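Reading time: 2 min
Last updated: March, 4:40 p.m.

Open day at Odstead: "Most people ask if they can shake its hand"

Angeliki Giannakopoulos had been on her feet since the doors opened on Saturday, and she had given the same short talk to every group of visitors. She runs the robot demonstrations at Odstead, and she agreed to talk between two of them.

The task on show was a plain one. A two-armed robot worked between a yellow shelving unit and a white box marked R1-A5, handling a black, shoe-shaped piece.

"We picked something people understand right away," she said. "If you have to explain the job for ten minutes, they stop watching the hands."

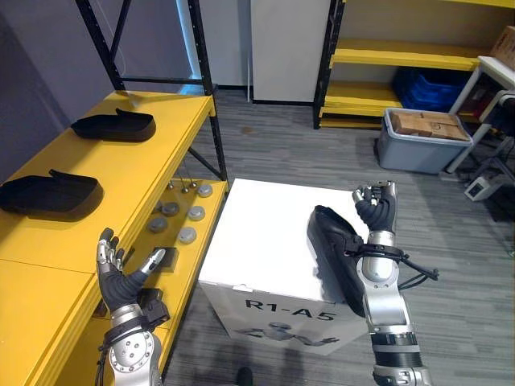

Odstead Handling and Automation Group

The hands are what she likes to talk about. She said a curved part is harder to hold than a square one, and that small parts such as discs and pegs bring other problems. "With a block you have flat sides. With a shape like this you have to decide where to take hold, and a bad choice shows up later, when you try to set it down."

Jörg Wiegand, who looks after the software, said the group had planned for 40 visitors and signed in 53. He spent most of the day answering questions about speed.

"They want to know why it's slow," he said. "I tell them I'd like it faster too. We'll work on that after we're happy with the placing."

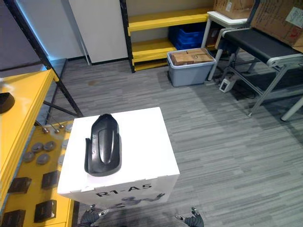 Wiegand came to Odstead from Traston, where he worked on packing lines for 17 years. He said the parts there always arrived facing the same way, and he still catches himself expecting that.

Giannakopoulos would like to hold the next open day in a bigger room and keep each group smaller. She also wants more time for children's questions. One girl asked her what the robot does at night. "I said we switch it off. She wasn't pleased with that."

Related
Eftychia Kokkinos on training new operators
Wado project: notes from the first trials
Mavromatis workshop opens for school visits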